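Ticket: Defense budget tracker - Maltdale line items missing from NATO comparison table
Opened by: Genowefa Kubiak
Assigned to: Jabari Kashindye
Priority: high

Reported: The public table of allied defense spending shows 976 procurement rows for the current cycle. The source file has more. Totals for naval and air defense come out low, and two newsrooms have already quoted them.

09:40 Kashindye: Reproduced on staging. Import log stops without an error after the Bastunska annex. Row limit on the loader is 3,000, so that is not the cause.

10:15 Kashindye: Rows dropped are all multi-year contracts with a blank "authorized" field. 247 in all. The parser treats blank as zero and the filter removes zero-value rows.
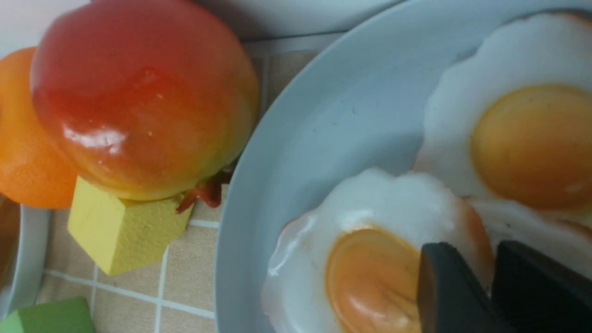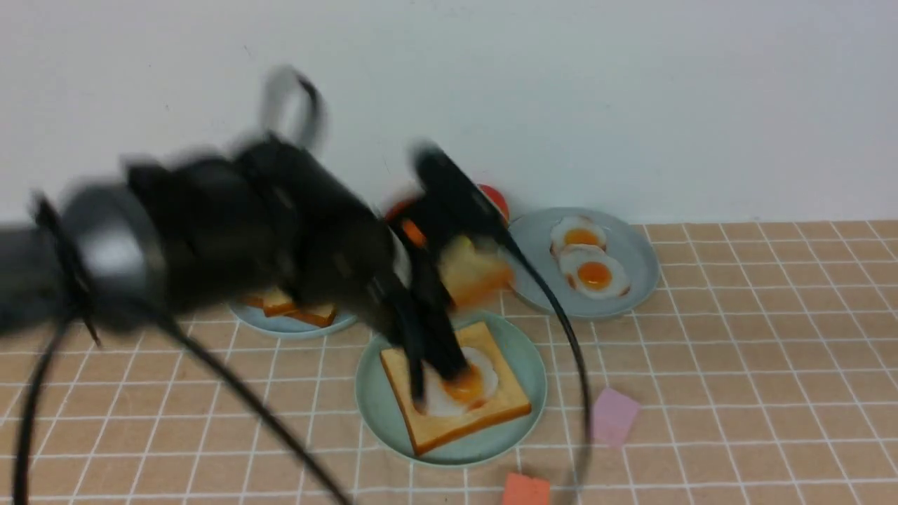 Toy fruit; toy toast in the gripper.

11:05 Odera: Blank does not mean zero in this file. It means the money was authorized in an earlier bill and only appropriated in this one. Please keep the rows and show a dash.

11:50 Kashindye: Filter changed to test the appropriated column. Reimport on staging gives 1,223 rows. Foreign military financing subtotal matches the committee report.

13:20 Kubiak: Checked shipbuilding and munitions by hand - both match. Per-country chart still shows the old figures.

13:35 Kashindye: Chart cache. Cleared, rebuilt. Pushed to production.

Status: resolved, correction note to be posted by Odera.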